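**Thaweesak** is a market town on the east bank of the Imer, known for its trade in dried fruit and packaged snacks. It had 3618 residents at the last local count.

## History

The town grew up beside a ferry landing. A covered market was built there after a flood destroyed the riverside stalls, and a road to Vasen followed, with 26 bridges and culverts along its length. Until the road opened, most goods left by boat.

## Economy

Banana chips, salted plums and rice crackers are the main products. Most are made in small family workshops and sold through the covered market, which has 143 licensed stalls. Mixed boxes are also sent by post to relatives who have moved away, especially in June, when the school year is under way.
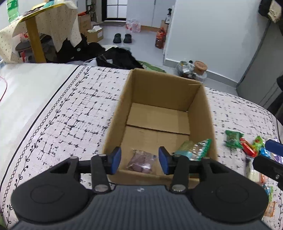
*Text: Napaporn Srisuk. Revised June 10, 2024.*

Snacks bought for sharing are often sold in small single packets. Larger clear bags are more usual for goods sold by weight. The ferry still runs in the dry months and carries foot passengers only.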